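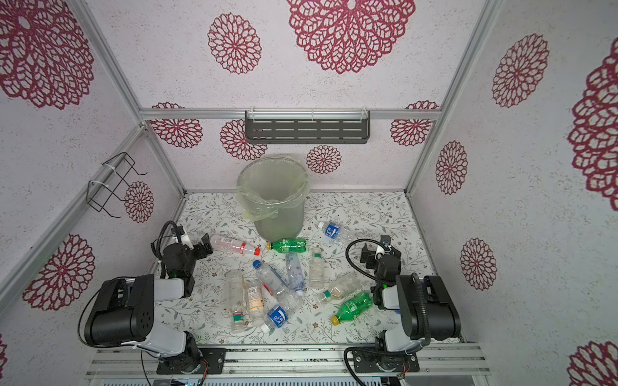 Ukero wrote: before anyone tells you to buy it, ask how many of the demo bottles were new. Mine came with a stack of clean ones. Worked great on those. Then I gave it what we get in our recycling room and it was a different machine.

Right, so I should say what I'm asking, sorry, posted in a rush and Ukero got in ahead of me. Looking at the Flostent two-arm kit for bottle pickup. Two small arms on a front rail, grippers, a camera at the wrist, software on top. They also sell a setup service where they come and tune it to your stuff. I need to know if the kit alone is enough or if the service is where the money should go.

What we have: a small drop-off point, mostly drink bottles, soda and water. People miss the bin, or they don't even try, and they end up on the floor around it. I want the arms to pick up off the floor and put in a bagged bin. Thats the whole job. No sorting by color, no crushing, no caps off.

Things I'm stuck on:
– clear bottles on a patterned floor, does it see them
– bag in the bin, does the gripper snag it
– bottles leaning right up against the bin
– how long to get going if you've never done this

Budget is OK for the kit, tight for kit plus service. Need to decide soon, the quote runs out. Not a programmer but I can follow instructions. Thanks all

Tovska
Posted Jul 30, 2026

Ran one since June. Kit only, no service. Short version – buy the kit, skip the service at first, but plan on a lot of evenings.

Clear bottles are the weak spot. Green soda bottles it gets nearly every time here. Clear with a big label, fine, it goes for the label. Clear with no label or a skinny one, it closes next to it and comes up with nothing. Better light helped more than any setting I changed. A plain floor helped some too but I put the patterned one back, wanted it to cope with a messy background.

You teach it by driving the arms yourself and recording. I did 200 recordings before it was any use to me. First batch I threw out, I was going way too fast and the arms copied my bad habits. Go slow. Pause over the bottle before you close. Change where the bottles are every single time, I can't say this enough, otherwise it learns the spots and not the bottles.

Start with 4 bottles on the floor, well apart. Then go up to 11 in a heap. Don't start with the heap like I did.
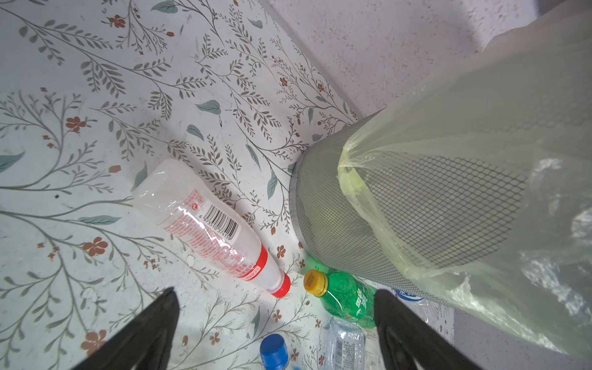
Photo: Tovska

On the ones against the bin. Hard. With a bottle lying right by the base one finger has to go in between, and on mine it would bump the basket and shove it. I put a strip of rubber mat under the bin so it stays put. Also come in from the open side and drag the bottle out a bit first, then grab. Takes longer but it gets there. You have to show it that move in the recordings, it won't think of it.

Bag: fold it over the rim as tight as you can. If a lot of it hangs down loose the fingers can catch it. Happened to me more than once, bag came half out with bottles in it. A clip fixed it. Cheap binder clip, nothing fancy.

Wrist view is worth having, don't let them sell you the version without. The fixed view gives you the whole area but you can't judge the last inch from it.

Cables are my main complaint with this kit. Tie everything down on day one and leave slack at the joints.

Ukero

Me again, from up top. I paid for the setup service so here's the other side. Tech was good, knew the arms, got us picking up clean bottles same day. But he tuned it on what we had laying around that morning. New brand of water shows up, different label, and it slowed right down. Ended up doing recordings myself anyway, same as Tovska.

If you get the service ask for 13 different bottle types minimum, in writing, including crushed ones. And ask if a second visit is included. Ours wasnt.

Would I pay again – for the wiring and the rail, yes. For the teaching part no.

Kubíček

dont bother, get a long grabber and a kid who wants pocket money

but if you do get it check the spare fingers are in the box. they weren't in mine, took ages to get an answer by email

Contact us | Copyright 2026 | Back to top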